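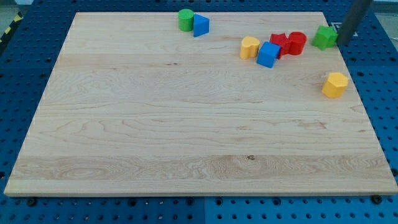 Zitska board oil, three months in

I have owned four kinds of oil for wooden boards in my life and finished none of them. The first went sticky in the cupboard. The second was olive oil, applied on the advice of a flatmate, and the less said about the smell the better. The third leaked over a drawer of birthday candles. So when my sister-in-law Suryani handed me a bottle of Zitska in May and said it would change my kitchen, I thanked her and put it behind the vinegar.

It came out again when my big chopping board started to feel like a cat's tongue. I'd been washing it the way I wash everything, which is to say too hot and then left leaning against the tap, and it had gone grey along one side and furry in the middle. I gave it a rub with fine sandpaper one evening, let it dry overnight and got out the bottle.

What you get is a squat plastic bottle with a flip cap and a cloth tucked under the shrink wrap. The cloth is useless. It sheds. Throw it away and use an old T-shirt. The oil itself is clear, a bit thicker than the stuff from the chemist, with a little beeswax in it, and it smells of almost nothing, a large step up from the olive oil years.

The instructions tell you to put on a generous coat, wait 50 minutes and wipe off what's left. I don't know who timed this. I went away, forgot, watched two episodes of something about canals and came back much later, and the board seemed no worse for it. It wanted a second coat on the end grain, where the oil simply vanishes as if poured down a drain. By the next morning the colour had warmed up nicely and the furry patch was gone, though I suspect the sandpaper deserves most of the credit and the bottle is taking the bow.

Water beads on it properly. Beetroot wipes off if you get there the same day. Turmeric does not, and I've stopped expecting anything to beat turmeric. Onion still lingers on the side I use for onions. The label says "odour guard", and I'd like to meet whoever guards it.

My one real grumble is the cap. It dribbles. After every use a thin line of oil runs down the label and on to the shelf, so the bottle now lives on a saucer like an elderly teapot. Kellel sell a similar oil in a tin with a screw lid, cheaper too, but it's thinner and I needed a fresh coat every couple of weeks. With the Zitska I'm managing once a month, and the bottle is still more than half full.

I did try it on other things. Wooden spoons, yes, very good. Salad bowl, good. The handle of the bread knife, fine until I picked it up too soon and nearly lost it across the room. My neighbour Hazem Soliman borrowed some for his garden bench and reports that it did nothing whatsoever, but the bench has been out in the rain since 2000 and I think it has made its decision.

Four stars. It would be five with a better lid. Suryani has been told it changed my kitchen, and she has already moved on to descaler.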